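Sterkmont Fabric Care Opens Second Cleaning Plant in Cerndale

CERNDALE, Thursday, September 5, 2019. Sterkmont Fabric Care has opened a second cleaning plant on Stultside Road, adding 147 households to its weekly pickup routes and bringing area rug washing back to the east side of town. The company had been sending rugs to an outside plant in Arancibia.
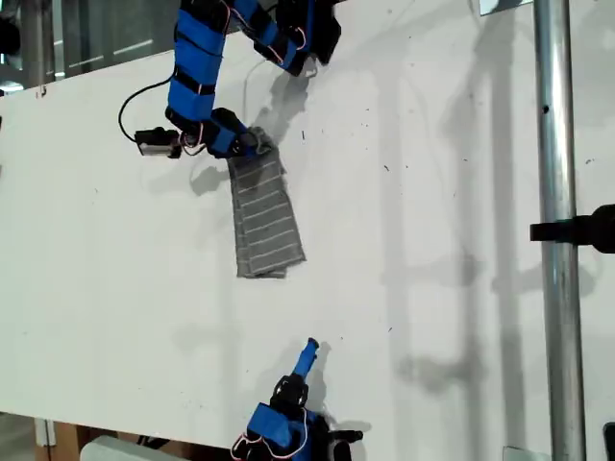

Gray cloth on a white work surface.

The new plant handles rugs, drapes and upholstery covers. Wall-to-wall carpet will still be cleaned in the customer's home by crews working from the original shop. General manager Kyriaki Kyriakidis said that customers with rugs already at the Arancibia plant will get them back on the dates printed on their receipts.

"Turnaround on a wool rug has been too long, and we have heard that from our customers," Kyriakidis said. "Our goal at Stultside Road is eight working days, including pet odor treatment."

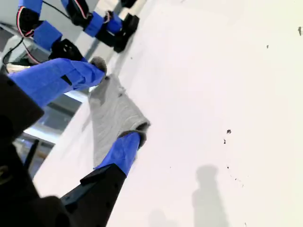 Blue-wrapped segments and a gray knit cover against a white surface.

Prices for standard rug washing are unchanged. Fringe repair and moth treatment are quoted after inspection, and a rug will not be treated until the customer has approved the quote in writing. The minimum charge for pickup is $100. Customers who bring items to the counter pay no minimum.

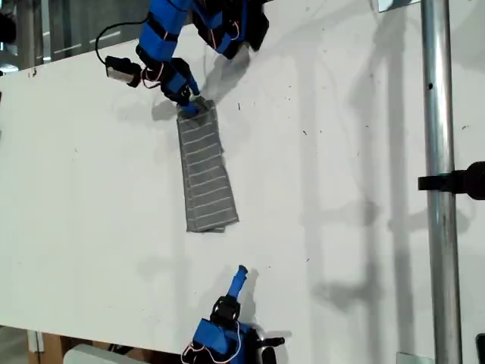
Plant supervisor Grigoris Dimitriou will oversee a staff of nine. Hryhorii Zinchenko, who has managed the upholstery crew at the original shop, moves to Stultside Road as head of stain inspection. Both shops will accept drop-offs Monday through Saturday, and tickets issued at one counter may be redeemed at the other.

Commercial accounts will be moved to the new plant in November. Account holders will receive a letter with their new pickup day and do not need to call the office.
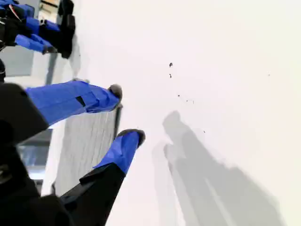
Page last updated: 09/05/2019, 3:35 p.m.

Questions about existing orders should be directed to Kosmas Koutsoukos in customer service at the original shop. Please have the ticket number ready.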